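晕车的狗，去海边的路

门墩从小就晕车。接它回家那天，从养狗的那户人家到我们家，车只开了二十来分钟，它就在我腿上吐了两回。当时我们都觉得小狗嘛，长大就好了。长到一岁多，体重从抱得动变成抱不动，还是吐。后来连吐都不用等车开，车门一拉开它就开始流口水，站在车位旁边，四条腿往后撑，怎么叫都不动。

有几个朋友问过我后来怎么解决的，每次都是在手机上打字回，回得零零碎碎。干脆写一篇放在博客里，以后谁再问就把链接发过去。先说明，我不是训犬师，也不是兽医，写的是我家这一条狗的情况。门墩是中型的串串，毛短，胆子中等，爱吃。爱吃这一条后面很要紧，要是你家狗在外面不吃东西，很多步骤就得另想办法。

我们住在Didirbridge，日常遛狗用不着开车，出门过了桥就是河堤，河堤走到头有片草坡。宠物医院走路也能到。所以头两年它晕车这件事对生活影响不大，一年坐几次，每次铺好垫子，带上纸巾和垃圾袋，忍一忍也就过去了。促使我下决心的是我爸妈搬家。他们退休以后搬去了Plodivau，靠海，空气好，就是远，从我家门口到他们楼下，导航上是221公里。火车不让带它这个个头的狗上去。头一次去，我们把门墩送去寄养，它在寄养的地方两天没怎么吃东西，回来嗓子是哑的。我妈在电话里说下次把狗带来，院子都围好了。

于是就从那个冬天开始练车。

先去看了医生。我建议所有人都先做这一步。我本来以为医生会直接开一盒晕车药，她没有，问了我一大堆问题：是车一开就吐还是过一阵才吐，吐之前有没有打哈欠、舔嘴，车停着的时候什么样，坐前面还是后面，吃完饭多久上的车，耳朵有没有发过炎。我有一半答不上来。她让我回去记一记再来。

我就记了。找了个旧本子，每次上车都写几行。翻出来看，开头几页是这样的：

"停着，门开着，没上。口水。给鸡肉不吃。"

"停着，门开着，鸡肉放在踏板上，吃了，马上退后。"

"开到加油站，舔嘴，哈欠好多，没吐。回来的路上吐了。"

"下雨，不肯靠近车。算了。"

再去的时候医生看了本子，说晕是有的，怕也是有的，现在怕可能比晕更大，两样叠在一起。药她可以开，留着出远门用，平时先把怕这一块处理掉。具体开的什么药、多大的量，我就不写了，各家的狗不一样，去问自己的医生。网上有人说可以喂人吃的晕车药，我问过她，她的回答是别自己乱喂。

练习从不开车开始，连车门都不开。我每天晚上遛完狗，带它从停车的地方过一下，在它还没开始撑腿的那个距离停住，喂几口吃的，转身回家。这个距离一开始挺远的，隔着好几个车位。邻居大概觉得我很奇怪，每天晚上牵着狗对着自己的车站一会儿，然后走掉。

往前挪得很慢。我的规矩是，它主动往车那边走，我才跟着走；它停我就停。有几天它走得很顺，我心里一急，多带了两步，它立刻往后缩，第二天的距离又退回去了。这种事我犯了不止一次。本子上写着"我急了"的地方有好几处。

等它能在车门旁边站着吃东西，我才把后排的门打开。开门也分了几步，先开一条缝，再开大。有一样东西我忽略了很久，是车门打开时那个提示音，滴滴滴的，它一听就绷紧。后来我把钥匙拔了再开门，没有声音，它就松快多了。如果你家狗也是在某一步忽然卡住，可以留意一下有没有什么声音或者味道是新冒出来的。我家车里原来还挂着一个香片，柠檬味的，我自己闻着都觉得冲，摘掉了。

再下一步是上车。门墩不喜欢被抱，越抱越紧张，可我们的车底盘又偏高，它不愿意跳。我买了一块Ulik的折叠坡板，带防滑面的那种。先平放在客厅地上，让它当地毯踩，踩了几天，再一头垫一本厚书，再垫沙发脚凳，最后才搬到车上。坡板本身不难用，就是沉，收起来的时候扣子会夹手，我被夹过，建议戴手套。颜色只有灰的。它承重多少我忘了，反正门墩站上去一点都不晃。有了坡板以后，上车这件事从我把它弄上去变成它自己走上去，差别很大。

它第一次自己走进后座是一个傍晚，进去闻了闻座椅缝，捡了一块不知道什么时候掉的饼干渣，又走下来了。我站在旁边没说话，也没关门。第二天它又上去，待得久一些。过了一阵，我开始在后座喂晚饭。整个晚饭都在车里吃，吃完下来回家。车里那段时间一股狗粮味，我先生有意见，我说忍忍。

关门是另一道坎。关上，马上开；关上，数三下，开。然后我坐到驾驶座上，什么都不做，看会儿手机。然后发动，不走，熄火。发动机一响它又开始流口水，我们在这一步停了很久，本子上差不多有整整两页都是"发动，口水，吃了"或者"发动，口水，没吃"。等到连着好些天都是"吃了"，我才把车从车位里开出来，再倒回去，下车，回家。

写到这里自己都觉得啰嗦，可是实际做的时候就是这么啰嗦。每次用不了多少时间，最短的时候从出门到回来也就几分钟，难的是每天都得去。冬天晚上冷，我有时候真不想下楼。我先生替我去过一些，他的风格跟我不一样，话多，一边喂一边夸，门墩好像更吃他那一套。后来我们就分工，他练上车，我练开车。

真正开出去以后，我挑的都是很短的路，目的地都是它喜欢的地方。以前它坐车几乎都是去医院，也难怪它不乐意。河堤那片草坡，走路过去就行，我偏要开车绕过去，开一小段，停下，下车撒欢，然后走路回家，车等会儿我自己去取。让它只坐去的那一程，不坐回来的那一程，这是医生教的，因为晕的狗坐到后面总是更难受，不如在还舒服的时候就让它下来。

座位的位置也试了几种。一开始让它在后座系安全带式的胸背扣，它老是想站起来往外看，车一转弯就东倒西歪，下来以后走路都是飘的。后来换成硬壳的航空箱，固定在后备箱那块放平的地方，里面铺防滑垫，它趴着，视线被挡住一部分，反而安稳。箱子是二手的，但是好牌子，加上固定的绑带和垫子，一共花了3000块，是整件事里最大的一笔开销，比坡板贵得多。我心疼了几天。有人说挡住视线好，有人说能看到外面好，我两种说法都听过，只能说我家这条是挡住好。

还有一些零碎的，想到哪写到哪。

车窗开一条缝，它坐得更好。高速上风声太大，就改成开外循环。温度宁可低一点，人穿外套。

出发前几个小时不喂正餐，水照常喝。这个也是问过医生的，小狗和有别的毛病的狗不一定能空腹，别照搬。

刹车和起步要轻。这条听着像废话，我自己开车一直觉得挺稳，直到我先生有一次坐后排，说你每次看到黄灯都要踩一脚重的。我后来开得像车上端着一锅汤。

音乐放不放区别不大。我试过网上那种专门给狗听的，它睡它的，我先听困了，关掉了。

衣服别穿容易沾毛的。

到了春天，单程半个小时的路它能趴着不吐了，偶尔舔嘴，口水也还有一点，垫子上湿一小块。我觉得可以试试去Plodivau，我先生觉得再等等，我们商量下来，折中，分两段走，中间住一晚。地图上找来找去，中间能带狗住的地方很少，最后订了一家叫Mahuika的小旅馆，在一条县道边上，带一片果园。打电话过去问能不能带狗，对方问多大，我说中等，对方说行，院子里有鸡，牵好就行。

出发那天早上下了小雨，我有点打退堂鼓，它以前最怕下雨天靠近车。结果坡板一搭，它抖了抖毛就上去了，趴进箱子里，下巴搁在门槛上等着。我给了它一块风干的鸭胸，关门。药是按医生说的时间提前喂的。

前半段路很好走，平，直，两边是田。我们隔一段就找地方停下来，让它下来走走，喝口水，闻闻电线杆。停车的地方我事先在地图上标过，有厕所的，有草地的，离大车停的那一片远一点的。大车放气那个声音它受不了。我标的里面有一个到了才发现在修路，围起来了，只好再往前开，好在下一个不远。

它那天没有吐。我每隔一会儿就从后视镜里看，其实箱子摆在那个位置，从后视镜里只看得到箱顶，我看也是白看，但还是忍不住看。我先生坐在后排，他负责汇报，汇报的内容基本是"趴着"、"还趴着"、"翻了个身"。

下午到的Mahuika，房间在一楼，推门出去就是院子，地是水泥的，扫得很干净。门墩进屋先把四个角闻一遍，喝了半碗水，趴在门口的垫子上不动了，眼睛半睁半闭，看鸡。鸡也看它。我原本担心它要追，牵引绳一直攥在手里，攥到后来手心都是汗，它连站都没站起来。大概药还有一点劲儿，也可能是真累了。

晚饭是在旅馆吃的，家常菜，盐放得有点重，豆腐好吃。我们跟另外一桌客人聊了几句，他们带的是一条老金毛，十几岁，走路慢慢的，坐车是一点问题没有，上去就睡。我听了羡慕得很。那家人说他们的狗年轻时候也晕，后来哪一年开始不晕的都想不起来了。 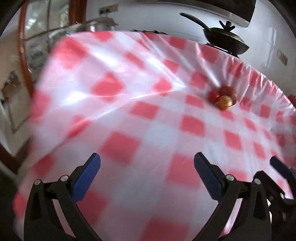
塑料桌布，红白格子的。

夜里它起来过一次，走到门边站着，我以为要上厕所，穿了衣服带它出去，它在院子里站了一会儿，闻了闻风，又自己往回走。外面很黑，果园那边有虫叫。我站在那儿冻得直跺脚，它倒是不慌不忙。回到屋里它趴下就睡，我反倒醒了半天，在想第二天那段山路。

后半段有一段盘山路，我最担心的就是它。导航上看着没多长，弯很多，一个接一个。那天早上我们特意走得晚，让它先在果园边上走了好一会儿，拉了尿了，情绪也平了才上车。山路由我先生开，他开弯道比我稳，这个我承认。我坐到后面，一只手伸到箱子门那儿让它闻着。

上山那一段还行。下山的时候，它开始打哈欠，一个接一个，然后舔嘴，口水挂下来。我说找地方停。可山路上不是想停就能停的，我们又拐了几个弯才找到一块能停车的空地，还没停稳它就吐了。吐得不多，都是水和一点黄的。我把它放下来，它站在路边甩了甩头，喝了几口水，然后低头去闻石头缝里的草，尾巴是垂着的，但没夹起来。

我当时挺泄气的。一个冬天加一个春天，到最后还是吐了。我先生一边收拾垫子一边说，你看它肯不肯上车。我把坡板搭好，站在边上不叫它，等着。它闻完那丛草，在坡板前面停了一下，看看我，然后走上去了。没有撑腿，也没有躲。

我就觉得可以了。晕是身体的事，弯那么多，我自己小时候坐这种路也吐。怕那一块，看样子是真的过去了。

后面下了山，再没有吐。到爸妈楼下是中午，我妈已经站在院门口等，手里拿着一只煮好的鸡腿，去了骨，去了皮，撕成条。我说妈它空着肚子，不能一下吃这么多，我妈说知道知道，然后喂了它一半，另一半趁我去停车的时候也喂了。

在Plodivau住的那几天没什么可写的，就是看海，遛狗，吃饭。门墩头一次见到海，对浪很警惕，浪来它退，浪走它追过去闻，闻到的是咸的，打喷嚏。沙子钻进它脚趾缝里，每天回来都要冲脚，院子里那根水管不出热水，得先在屋里接好一桶端出去。我爸给它在院子角上搭了个棚子，它不进去，非要睡在厨房门口，谁做饭谁得跨过它。我爸有点失望，后来把棚子拿来放煤气罐和花盆了。

回程我们没有走那条山路，绕了一条远的，多出来不少路，好处是几乎没有弯。仍然在Mahuika住了一晚，还是那间房，老板认出了门墩，没认出我们。回程没有吐。

这之后我们又去过两次，都是走远的那条路。第二次开始药减了，第三次没有喂，跟医生商量过的，没吐，口水流了一点。本子我还在记，不过现在记得很懒，常常就一个字，"睡"。

经常被问到的几个问题，一起写在后面。

一共花了多久。从站在车位外面喂鸡肉，到第一次出远门，一个冬天加大半个春天。要是方法对、人也不急，可能能快一些，我中间急出来的倒退占了不少时间。

中间能不能停几天。可以。我感冒那阵子停了一个多星期，回来接着练，它退了一点，很快补上了。真要赶着去医院，该坐就坐，坐完回来再从容易的一步开始。

用什么零食。水煮鸡胸最多，撕得很小，比指甲盖还小。后来也用冻干，方便，就是贵，掉渣。别的时间我不给它这两样，留着只在车边上给。

航空箱和安全带选哪个。看狗。无论哪个，别让狗在车里散着，也别抱在腿上。我以前就抱过，现在想想后怕。

坡板值不值得买。如果狗愿意自己跳，膝盖和腰也没毛病，可以不买。我家那块现在我妈也在用，她搬花盆上台阶的时候拿来垫着推。

有没有哪一步是白做的。香片摘了这一步有没有用，我说不好。专门给狗听的音乐那一步肯定是白做的。还有一种喷在垫子上的安抚喷雾，喷了一瓶，没看出区别，也可能是我喷得不对。

两条狗怎么练。没养过两条，不知道。

最后补充一件事。练车那阵子我顺便给它的牵引绳上加了一个写着电话的牌子，因为出门在外，陌生地方，万一跑了总得有个东西能找到人。芯片早就打过了，但扫芯片要去医院，路人看不到。牌子刻的是我先生的号码，我的号码那时候正准备换。在家附近遛的时候牌子叮叮当当的有点吵，我用一小截胶布把两片粘在了一起，字还看得见。

下一次去Plodivau打算是六月，那时候水应该不凉了。我妈说邻居家的狗会游泳，想让门墩跟着学。坡板的扣子最近有点松，走之前得先把那个螺丝拧紧。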